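Fludidden Parish Blog » Your Questions » Annulments

Annulments: the things people keep asking me

I went through the tribunal process myself and now I help others in the parish fill in their forms, so these come up a lot. I'm not a canon lawyer! If your case is knotty, ring the diocesan office and ask for someone who is.

Is an annulment just a Catholic divorce?

No. A divorce ends a marriage in civil law. A declaration of nullity says that something needed for a valid marriage was missing on the day of the wedding. The tribunal looks mostly at what was going on then and in the run-up to it, though what happened later can count as evidence.

Does it make my children illegitimate?

This is the one people whisper at me after Mass. It doesn't, and canon law says so in plain terms. My own two were teenagers when I applied and I wish I'd told them that on day one.

Do I have to be divorced first?

In this country, yes, they'll want to see the final civil papers. Send a copy and hang on to the original.

How many witnesses do I need?

Our tribunal likes to have 5 names, but I've known cases go ahead with fewer. Pick people who knew you both before the wedding. A brother who was at the engagement party is more use than a lovely friend you met last year.
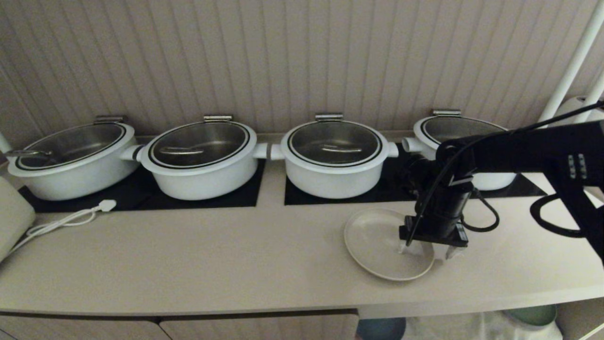
Katsuhiko Hirose wrote in to say that his witnesses all lived abroad and he'd nearly given up over it, but the tribunal posted them the questions and they answered in writing, one of them aged 86. He'd like everyone to know you can ask for that.

Does my ex have to agree?

No, but they do have to be told, and they get the chance to give their side. You won't be put in a room together (I lost sleep over this, needlessly).

What does it cost?

Ask your own diocese. Some charge nothing at all and some ask for a contribution. When I rang ours I was told that nobody is turned away for lack of money, so please don't let that stop you picking up the phone.

Can I book the church for my new wedding while I wait?

Please don't. I know, I know, the good venues go early. But no priest can promise you a date until the decision is through, and there's no being 100 per cent sure which way it'll go.

Where do I get the form?

From the parish office, or from me after the 10 o'clock if you can catch me before coffee. The new version came in during March, so if yours has been in a drawer for a while, pick up a fresh one.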